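Evdokia Stamatopoulos
2021-12-11

Thread on giving up the big supermarket shop since November. 1/4
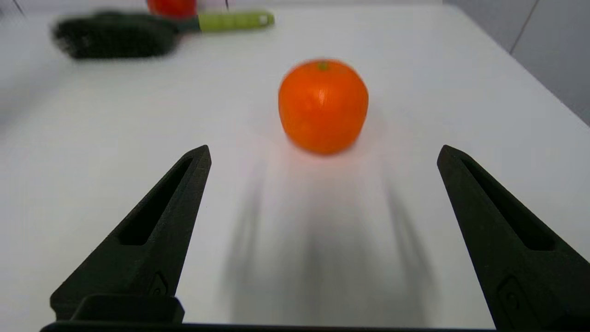 I used to do one large order a week and throw a lot of it away. Now I walk to the market on Yammine Street and buy for two days. Fruit was the worst for waste. I'd get a net of the small oranges and lose half to mould. Now I buy them singly, like the one on the white table, green bit still on top, and they get eaten.

2/4 Cost. The last big order was £117. My first full week of small shops came to less, but I'd run down the freezer, so don't read much into it.

3/4 Bread is still a problem. The stall sells out early and the Skeltton bakery shuts at 4. Sanne Jacobs told me to slice a loaf and freeze it the same day. Doing that now.

4/4 Things I still get delivered: rice, tins, washing powder, cat litter. Too heavy to carry up 14 steps.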